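Home | Rooms | Rates | FAQ | Find us

Zhuravel Workrooms
Frequently asked questions
Last updated 01/06/2019

BOOKING

How do I book a room?

Use the booking form on the Rates page or call the front desk. The form shows what is free for the next 30 days. If you want something further out than that, call or write and we will put you in the book by hand.

You will get a confirmation by email. If it hasn't come by the end of the next business day, check your junk folder and then call us. A booking without a confirmation is not a booking, and we can't hold a room on the strength of a form that didn't go through.

What is the shortest booking I can make?

Two hours. After that you can add time in half-hour steps. Setup and cleanup count as part of your booking, so leave room for both.

Can I hold the same slot every week?

Yes. Standing bookings run for a season at a time and are renewed in November for the following year. People who already have a slot get first choice on it. New requests go on a list, and Olesia Zinchenko works through the list in the order it came in. Please don't send the same request twice. It doesn't move you up, and it makes the list harder to read.

What happens if I cancel?

Cancel 10 days or more before your booking and you get all of it back. Inside 10 days we keep half. If you don't show up and don't call, we keep the full amount. Moving a booking to another date is free once, as long as you ask before the day itself.

I'm running late. Do I lose the room?

No, but your end time stays the same. The next person is usually waiting.

PAYMENT

How do I pay?

By card when you book, or by check at the desk. Groups with a standing slot can be billed monthly. Bills go out on the first and are due within 15 days.

Is there a deposit?

There is an $80 deposit for evening bookings. Daytime bookings have no deposit. We return it after the room has been looked over, normally the next morning, though your bank may take longer to show it.

Do you have a lower rate for students?

Yes, for daytime bookings in the Dimby Room only. Bring your student card the first time and we'll keep a note of it. The rate doesn't apply to bookings made in a student's name for somebody else's class.

ROOMS AND TABLES

Which room should I choose?

The Dimby Room is the smaller of the two and has the better light in the morning. It suits small groups and people working alone. The Orum Room has more floor space and its own sink, and it is closer to the loading door. If you are bringing anything heavy, book Orum and save yourself the hallway.

Both rooms have heat and window shades. Neither has air conditioning — in summer most people prefer to come early.

What are the worktables like?

Flat, with a pale top and a wooden border. They are meant for light work: sorting, model making, paper, fabric, small parts. You can put them end to end, but please lift them instead of dragging. The feet leave marks.

Bring a cutting mat if you plan to use a knife. Bring a board or a tray if you plan to use glue, paint, or anything hot. Tape is fine as long as it comes off again. Masking tape does. Packing tape often doesn't, and we have had to charge for that.
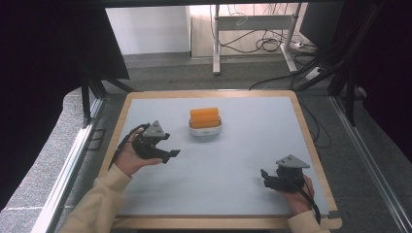
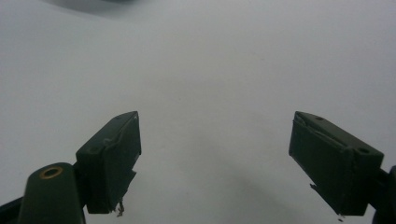
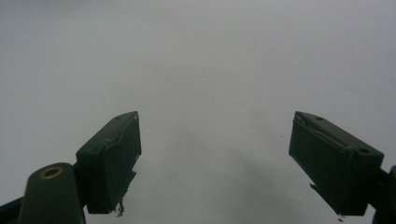

CLEANING UP

How clean do I need to leave the room?

As clean as you found it. Wipe the tables with the cloths from the shelf by the door and a little dish soap. Please don't use scouring pads or bleach on the tabletops. Sweep the floor if you've been cutting anything. Foam crumbs and thread go everywhere, and the broom works better on them than the vacuum.

Where does the trash go?

Ordinary trash goes in the gray bins behind the building. Cardboard must be flattened. Take paint, solvents, and batteries home with you. The city won't collect them from us.

Somebody left a mess before me. What should I do?

Tell the desk before you start. Oksana Yurchenko looks after the rooms during the day and will either clean up or move you if the other room is free. If it's evening, take a picture and email it, and we won't hold it against your deposit.

STORAGE AND ACCESS

Can I leave my things between sessions?

Groups with a standing slot can rent a cupboard in the hall. Everyone else needs to take their things along. We keep lost property for one month. Food left in the kitchen is thrown out at the end of the day.

How do I get in after hours?

Evening bookings get a door code in the confirmation email. It works from 15 minutes before your start time. Don't pass it on to your whole group — meet people at the door. If the code fails, try it once more slowly, and then call the number on the sign next to the keypad.

Where can I park?

There are spaces along Foker Street, free after six. The lot next door belongs to the dental office and they do tow. You can stop at the loading door to drop things off, but move your car once it's empty.

Is the building accessible?

The loading door is level with the street and wide enough for a wheelchair. The front entrance has two steps. Both rooms and the restroom are on the ground floor. Let us know ahead of time and we'll have the loading door open for you.

Can I bring my dog?

Service animals, yes. Other pets, no.

My question isn't here.

Write to the desk. We answer on business days, mostly in the afternoon.

Related pages
Room rates and deposits
House rules (printable)
Evening access
Cupboard rental: how to get on the list
Summer hours

Contact the desk | © 2019 Zhuravel Workrooms | Back to top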